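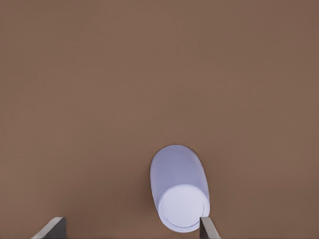

**Notebook, February. Visit of the Tritusholm group, demonstration of the cup task**

Start 9:40, end a little after noon. I write this the same afternoon, before I forget the details. Colleagues, please add your remarks at the bottom and do not change my text.

The visitors arrived early, so we had to show them the corridor posters first. They are a small team that buys automation for dishwashing rooms and canteens. They know conveyors well. They had seen robot arms on fairs but never sat beside the person who writes the task, and this was their wish for today: less presentation, more sitting with us at the screen. I think it was a good wish.

We showed the two-arm table in simulation. I explained that the real table in the next hall is waiting for a part from Sadberg, and that all the work on the cup task is now done in the simulator, which we run with the Flellora package. One visitor asked if simulation is not "a cartoon of the problem". I answered that for the cups it is a fair question, and that we would look at the contacts together and then he could decide. He accepted this.

**Settings**

- scene: cups, wire rack, tray, brown table
- controller: Ccori branch, the one from before the gripper speed change
- episodes stored before today: 974
- time limit for one episode: 320 steps
- lights: the soft ones, because the hard shadows disturbed us last month

I kept the old branch on purpose. The new one is faster but it still has the trembling at the wrist, and I did not want to discuss the trembling for one hour.

**What we discussed at the screen**

First the gripper view. The visitors liked this view the most, more than I expected. From so close, a cup lying on its side is only a pale round shape on brown, and they understood quickly why the approach is difficult. If the fingers are not centered on the cup, one finger meets it much earlier than the other, and then the cup can roll. They asked why we don't simply close slowly. We do close slowly, but slow closing moves the cup also, only later. I should prepare a short clip about this for the next visit. Explaining it with my hands and a coffee cup was not elegant.

Then the whole table from the front camera.

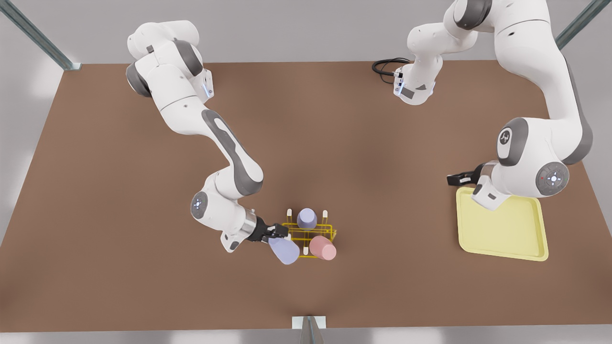
The placing is the part where I wanted their opinion, for they work with racks every day. In our task the right arm carries the cup to the yellow rack and the left arm has its place at the tray. The questions I wrote down:

1. Why is the rack not fixed to the table? (In our model it is free. It can be pushed. They would fix it in a real kitchen, with a simple stop at two sides.)
2. Does the orientation of the cup matter for us when it goes in? (Yes, but our success check is too kind. It looks only at the position of the cup center. I promised to look at it.)
3. Can the two arms work at the same time in the middle? (Not yet. We keep a distance rule between the wrists.)
4. What happens if a cup stays half on the wire? (The check may still call it a success. See question 2. I was a little ashamed.)

They also said that the rods of our rack are very thin compared with the ones they use, and that a thicker rod gives a cup more chance to slide into its place. This is cheap to try. I will make a second rack model and keep everything else the same.

**Numbers**

One visitor wanted the success rate. I gave the value from the last evaluation, 69 percent for the full task, and I said clearly that it comes from the kind check. With a stricter check it will be lower. It was a bit quiet after this, but later he told me that suppliers usually give him only the good number and he preferred ours.

**Problems during the visit**

The screen in the meeting room took the wrong resolution again and the text of the console was not readable from the second row. We changed to my desk, where it is too narrow for so many chairs. Also, the replay tool starts from the beginning when you press pause twice. I knew this and still I pressed it twice.

**To do**

- stricter placing check, with the angle of the cup and not only the center
- rack with thicker rods, new file, do not overwrite the old one
- try the rack fixed against the rack free, same start positions
- clip about early contact of one finger
- ask Sadberg for the delivery date, by telephone this time
- send the slides to Tritusholm without the page on costs

They would like to come again when the real table is running. I said yes but gave no month.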